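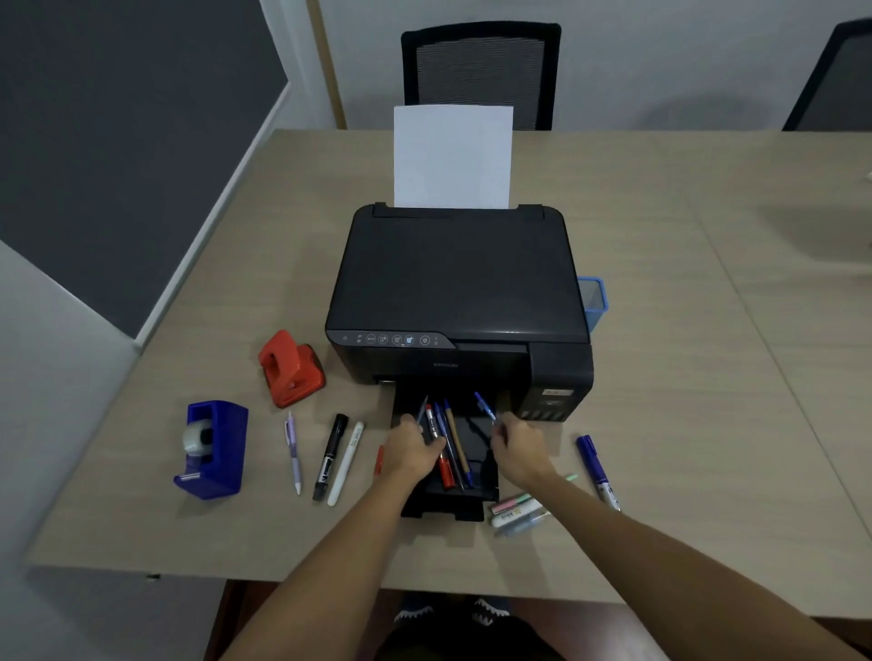 Handout 2, p. 78

**Can a machine tidy a desk yet?**

Pens in a printer's output tray, more pens on the table, a mesh holder at the back. A person sorts this out with two hands and hardly looks. Keep it in mind when you read the Skovix brochure, which promises "full desk care" by April.

Wróbel's notes on the Susell trial list 176 attempts at picking one pen from a pile. He doesn't say how many pens came up alone. Ask why.

Points for discussion:

- Thin things lying across each other. Which one do you grip, and where?
- Two hands in one shallow tray.
- Who decides that a pen doesn't belong there?

Kaczorowski thinks the last point is solved. I don't, and his demo used a single marker on a bare table.

Read the Marciniak chapter before the next class.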